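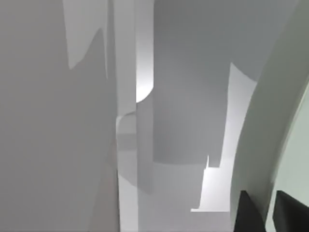

About Pullum

Pullum is a testing and consultancy firm working in building acoustics. We measure how sound passes through walls, floors, doors and glazing, and we advise architects, builders and landlords on how to meet the limits set for their building. The main office and the workshop are in Flelirthorpe. A second, smaller office in Stismont handles site work in the west of our area.

What we do

Most of our work is pre-completion sound insulation testing. New dwellings and conversions have to be tested before they are signed off, and the test has to be done on the finished structure, with doors hung and windows shut. A loudspeaker is set up in one room, the level is measured there and in the room next door or below, and the difference is corrected for the reverberation time of the receiving room. Floors are also tested for impact sound with a tapping machine. A report gives the figure for each pair of rooms and states whether it meets the target.

We also carry out:

Noise surveys for planning applications, including night-time surveys near roads and railways
Design reviews of partitions, floor build-ups and service risers, from drawings
Reverberation measurements in classrooms, halls and canteens
Plant noise assessments for fans, chillers and heat pumps
Fault finding where a test has failed

The last item takes up more of our time than it used to. A failed test is seldom caused by the wall as drawn. The usual causes are gaps at the head of a partition, back-to-back sockets, mortar bridging the cavity, or a floating floor that touches the skirting. We look for the path the sound is taking first, and only then suggest a change. Adding another layer of board to a wall that is being bypassed by the ceiling void costs money and gives very little.

How we are set up

Pullum has 17 staff. Of these, 11 are engineers who carry out site tests, and the rest work in design review, calibration and the office. Every engineer spends the first months going out with a more experienced colleague before taking on a job alone. Engineers write their own reports. Each report is then checked by a second engineer who was not on site, and the raw data file is kept with it so that any figure can be traced back.

The workshop holds our sound level meters, loudspeakers, tapping machines and calibrators. Meters are checked with a field calibrator before and after each set of measurements, and a drift beyond our internal limit means the set is discarded and repeated at our cost. Laboratory calibration is done by an outside laboratory on a fixed cycle, and copies of current certificates can be had on request.

Rewi

Rewi is our reporting system. We wrote it in house after several years of moving numbers between spreadsheets by hand, a method that was slow and let errors through. Data is read straight from the meter, the room pairs are matched to the plot numbers on the drawings, and the calculation is run in one place. Clients with larger sites can log in to see which plots have been tested and which are still to do. Rewi is not sold separately – it comes with the testing service and there is no extra charge for it.

Sites and sizes of job

Jobs range from a single pair of flats over a shop to large housing schemes. The largest so far had 164 plots, tested in stages as each block was finished. We do not set a minimum fee for design questions that can be answered by telephone, although anything that needs a written opinion is quoted for.

Travel is included in the price for sites within 200 kilometres of Flelirthorpe or Stismont. Beyond that distance it is shown as a separate line in the quotation.

Preparing for a test

To avoid a wasted visit, we ask that the following is in place on the day:

Mains power in or near each room to be tested
All doors and windows fitted and able to close
Floors complete, but without carpet where impact tests are needed
No noisy work in the building or directly outside while measurements are being taken
Access to both rooms of every pair, with keys on site

Distant drilling is enough to spoil a reading on a good wall. Where a site cannot be kept quiet in the daytime, we can test early or late by arrangement.

Independence

We do not sell or fit insulation products and take no commission from those who do. Where a report names a type of board, hanger or sealant, an equal product may be used – the performance figures needed are given alongside.

Contact

Enquiries about testing go to the Flelirthorpe office. Please send floor plans, sections and the date when the first plots will be ready. Quotations are normally returned within two working days. Work booked for October should be confirmed early, as it is our busiest month.

Page last revised June 2020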